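Keeping a hot workroom bearable

My sewing and mending room sits right under the roof, and by mid-afternoon in summer it's an oven. I've been up here since we moved to Bromelmont, and I've tried pretty much everything short of moving the whole lot down to the kitchen (my husband vetoed that one!). So this is what I do now, in no special order.

Clear the table at night. I know, I know. But a table piled with stuff stops any breeze from getting across it, and then in the morning you start off cross and sticky. I give myself until the end of one song on the radio and whatever's left goes in a tub.

Look up once in a while, too. A ribbed ceiling like the one over a work table collects dust along every single rib, and the minute you turn on a fan it all comes down on your clean fabric. I wrap an old T-shirt around a broom head, spritz it with water and go along the ribs, never across them. Going across just knocks the dust loose.
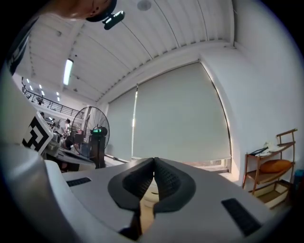 White ribs overhead, and what looks like a pale table top with a few things out on it.

My friend Nga Trương swears by opening the window on the shady side first and the sunny side only after supper. I was doubtful, but I tried it one Friday and I've stuck with it ever since. She also wipes her fan blades with a dab of dish soap on a damp rag (unplug it first, please!) and lets them dry all the way before the cover goes back on.

Pale surfaces really do help, by the way. I painted my dark old table top a light gray, 2 coats, and I can find my pins on it now, plus it doesn't soak up the sun from the window the way it used to.

Last thing: keep your drinks on a separate stool. A cold glass sweats like crazy in a warm room and I've ruined a good piece of linen that way. Mine was meant to be a pillowcase. It's dust rags now, and I use them on the ceiling.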